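Pencil case

A pencil case is a small container for carrying writing tools. That's the plain definition, and it covers everything from a cloth pouch with a zipper to a hard box with a hinged lid. I've kept this entry going on my own stationery pages for a good while now, and it keeps getting longer, mostly because I can't leave the subject alone. It deals mainly with the hard, hinged kind, with a bit at the end on pens and caps (caps deserve more attention than they get!).

Names

Pencil case and pencil box get used for the same thing. I grew up saying pencil box for anything stiff and pencil case for anything soft, and I still think that's a handy split, but stores don't follow it and neither do most people I talk to. Pen tray is a different thing again - a tray has no lid and stays on the desk. Once you add a lid and can throw it in a bag, I'd call it a case.

Types

Soft pouches are usually closed with a zipper and take whatever shape you stuff into them. They're forgiving. A fat highlighter, a glue stick and a pair of short scissors will all go in, and you'll spend a while digging for the one you want.

Roll-up cases are a strip of cloth or leather with a row of narrow pockets, tied or buckled shut. People who draw like them, and I can see why, though I lose patience with the tying.

Hard cases come in tin, wood or plastic. Tin ones dent and rattle, which I happen to love. Wooden ones often have a sliding lid with a thumb notch. Plastic ones tend to have a hinged lid, and some have a lid that will stand up on its own while you work, so you can see the whole inside at once and pick things out without holding anything open.
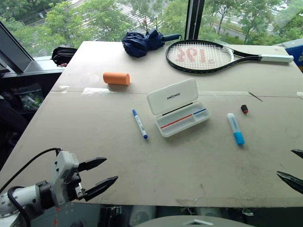
Compartments are where people start to disagree. A divided tray keeps long things lying straight and stops small things from wandering, but every divider takes away a little room and decides for you how wide a marker is allowed to be. My old Rultberg case has 4 compartments and only 2 of them have ever been any use to me. One is too short for a new pencil. Another seems to have been made for an eraser shape I've never come across in my life. I kept paper clips in it for years and then gave up and let it collect shavings.

If you're choosing one, take your widest pen along and try it. Thick markers are usually the trouble, and a cap with a clip sticks out further than you'd think, so a pen can lie down nicely in its slot and still stop the lid from shutting.

Filling and packing

There are two main habits here. The first is to sort by kind: pencils together, markers together, small stuff off by itself. The second is to sort by how often you reach for a thing, with the everyday pen nearest your hand and the rest behind it. I switched to the second some years back and I'm much happier, even if it looks messier.

When I repack mine (every January, and again whenever something leaks) I put everything out on the table first, lid open, and return things one by one. The long ones go in first. It's slow, but it's how I find the caps with no pens and the pens with no caps. It also helps to clear a proper patch of table before starting, and that's a rule I break constantly - my table collects whatever came in the door with me, and I end up sorting pens between the mail and a hat.

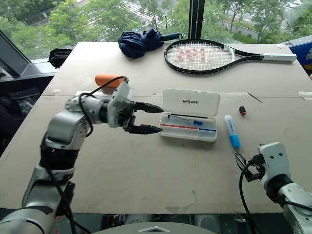 A reader from Vuslow wrote in to say that sorting the long things first is backward, and that the small pieces ought to go in before anything else, as they're the ones that roll off and vanish. Fair point! I tried it for a week and did lose fewer erasers, although I had to take half of them out again to fit the ruler.

Markers and caps

Markers and highlighters are best stored lying flat. Stood on end for a long time, the ink can settle toward one side of the barrel, and double-ended pens in particular get dry at whichever tip is up. A pouch doesn't give you much say in this. A flat tray does, and that's my main argument for the hard case.

Caps should click. If a cap only slides on, it'll slide off too, usually inside a bag. Spare caps are worth keeping in one of the short compartments, because the same maker will often use the same cap on several pens.

Cleaning

Plastic trays wipe out with a damp cloth and a drop of dish soap. For pencil dust in the corners I use an old toothbrush. Rubbing alcohol will lift marker stains from many plastics, but it can lift a printed name or logo just as well, so try it on the underside first. I took the lettering clean off a Prado lid that way.

Collecting

There's a small group of us who collect them. The Haltum catalog, where I look up most of mine, lists 463 hard cases, and I own far fewer than that and have nowhere left to put them. Hinges are the first thing to check on a used one. See also: pen tray, pencil roll, eraser.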